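This folder holds the recordings from the open day at the Gulora workshop, in August. The visitors could try the hand-held grippers themselves, and we kept the recordings of everybody who agreed. Please read the notes before you use the data, because open day data is less tidy than our usual data.

# gulora-open-day

## Summary

| | |
|---|---|
| Episodes | 2513 |
| Episodes with both hands | 98 percent |
| Longest episode | 60 seconds |
| Task | emptying a small basket into a lined bin |
| Grippers | one pair, hand-held, with cable |
| Recording software | Flilico |
| Maintained by | Prillisel |

## What the visitors did

Each visitor stood at the table and took one gripper in each hand. A member of our team first showed the task one time, slowly. Then the visitor tried it, usually three or four times, and the next person came.

The task has these steps:

1. Open the bin.
2. Take the lid off the container.
3. Lift the inner basket and bring it over the bin.
4. Turn the basket and shake it.
5. Put the basket back and close everything.

Step 3 is the difficult one. Many people squeezed too hard and the basket jumped out from the fingers. These episodes are kept and have the label `drop`. If you want only clean episodes, use the filter `result == "ok"`.

## Folders

- `episodes/` has one folder for each try, with the video from both grippers and the head camera
- `labels.csv` has the result, the hand that moved first and the session
- `calib/` has the calibration files, one for the morning and one for the afternoon
- `skip.txt` is a list of episodes we do not recommend for training

## Known problems

- The clocks of the two grippers are different by up to 40 milliseconds in the morning session. We corrected this at lunch. The morning files are not corrected, so you must do it yourself with `tools/shift.py`.
- The bin and the container were moved a little between visitors. Do not expect the same position twice.
- The colour of the light changes in the late afternoon, when we opened the blinds.
- Some people talked to the team during the try and stopped moving for a while. We did not cut these pauses.
- No sound is included. It was recorded by mistake and we have deleted it.

## Permission and licence

All adults signed the form at the door. For children, a parent signed. If you were a visitor and want your episodes removed, write to the Shevchuk desk with the number on your sticker, and we will take them out in the next version.

The data is free for research and for teaching. For other uses please ask first.

## Sample frames
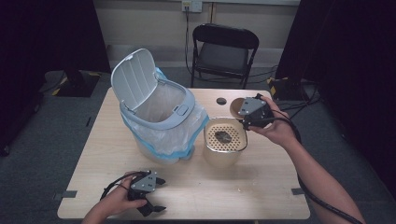
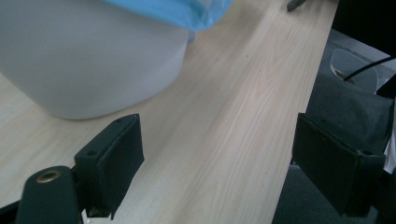 *First: head camera, both grippers at the table. Second: view from one gripper, with its two fingers in front.*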